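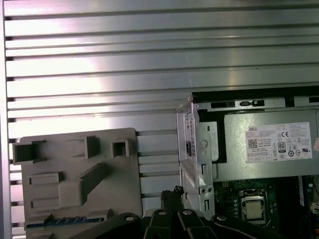
The Clusumach trial was a comparison of robot grippers held at the Stilholm workshop, in which three designs were set to work on the insides of desktop computers. It is remembered, where it is remembered at all, for the modesty of its winner.

Background

The trial was proposed by Adaeze Shehu, who had grown tired of grippers being judged on wooden blocks. Blocks, she wrote, do not have cables. Ehsan Kazemi drew up the tasks: pressing a memory module into its slot, taking it out again, and moving a wire bundle aside without unplugging anything. The last of these was added in June and regretted by most of those taking part.

The entrants

The Flutetti was a two-finger gripper with parallel linkages and a stiff grip. The Caron had softer fingertips and a reputation for kindness that it kept until the first memory latch. The third was built in-house by Urmila Khurana and never received a name, although several were suggested during testing. 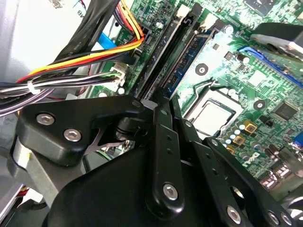

Why was a wrist camera used as well as an overhead one?
The overhead camera lost sight of the slot whenever the arm leaned over it, which was whenever anything interesting happened.

Results

Over 542 attempts the Flutetti came first, chiefly by being dull. The Caron did best with wires and worst with everything else. Khurana's gripper placed second and needed 16 replacement screws. Elaheh Najafi's report runs to 73 pages, more than half of them on cable routing, and recommends that later trials fix the lighting before arguing about the fingers. The arguing had by then already begun.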